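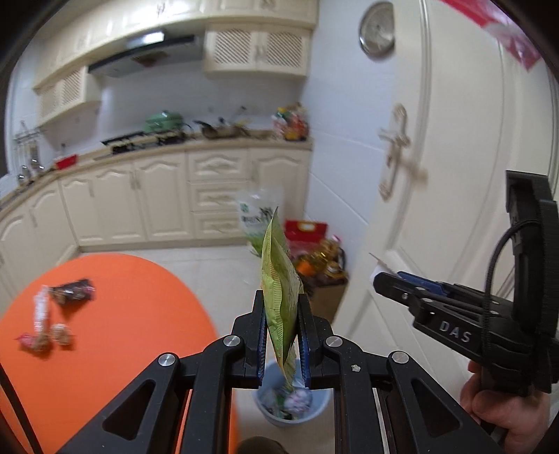
Search this site Go

Multilayer snack wrappers in the plastic film drop-off, accepted or not?

Posted 20 February 2022 by Ayana Tamiru

28 shares

I am trying to reduce the volume of trash from a shared kitchen in Toselgate. Food scraps go to compost and bottles and cans go in the curbside cart. The remainder is mostly snack packets, candy wrappers and small bits of paper. The grocery store here has a Claltavport film collection box by the entrance. The sign on it lists "bags, wrap and other clean flexible plastic" and nothing else. The hauler's printed guide does not mention film at all.

Three points are unclear to me.

First, whether chip bags and similar packets with a shiny inside count as flexible plastic. Some have a triangle symbol with a 7 on the back seam and some have no symbol.

Second, whether a wrapper has to be washed or only shaken out.

Third, whether small paper, such as receipts and balled-up napkins, can go in the curbside cart with the cardboard. I was told by a neighbor that small pieces fall through the machinery. I have not been able to confirm it.

I have already read the general page about grocery bags on this site. It does not cover packets.

Lemlem Woldemariam

Most shiny packets are a laminate, meaning two or more films bonded together with a very thin layer of aluminum between them or deposited on one of them. Store film programs generally want polyethylene only. The bonded layers cannot be separated by normal washing and melting, so a laminate in the bale is a contaminant.

A rough field test is the crush test. Empty the packet, crush it in your fist and open your hand. Metallized film tends to spring back open. Plain foil stays crushed. It does not identify polyethylene, so use it only to tell film from foil. For polyethylene, use the stretch test: pull a small area between your thumbs. Polyethylene stretches and turns cloudy before it tears. Polypropylene and polyester wrappers make a crisp noise, hardly stretch, and then split along a straight line.

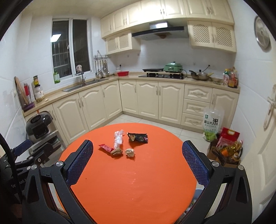
Apply both tests before you set up any sorting system, and expect nearly all single-serve packets to fail the stretch test. Items that usually pass are bread bags, the overwrap on paper towels, produce bags and the outer wrap on cases of water. A triangle with a 2 or a 4 is the normal marking for acceptable film. A 7 means "other" and should be treated as trash unless the program says otherwise in writing.

Washing: dry crumbs can be shaken out. Grease or sugar residue has to be rinsed off and the film dried fully before it is bagged. Wet film grows mold in storage and one wet bag can spoil the material around it.

Paper: your neighbor is correct in principle. Sorting lines use screens, and pieces smaller than a playing card tend to drop out with the broken glass. Napkins and tissues are out in any case, as the fibers are too short. Receipts are often thermal paper, which should be kept out of both recycling and compost.

Call the number on the collection box. They changed their list in March of last year and the older boxes still carry the old sign.

morelli_2000

just put it all in the trash. I did the separate bins thing for a year with a Sultuter three-section can and people put whatever wherever. The middle section was always too small anyway. One bin with a lid, empty it when its full

Ayana Tamiru

The stretch test works on the bread bags. Every packet I tried split in a straight line, including the ones without a symbol. I will call about the list. Does tape or a paper label on a polyethylene bag have to be cut off?

Lemlem Woldemariam

Cut out paper labels. A short piece of clear tape is usually tolerated.

79 comments Share Save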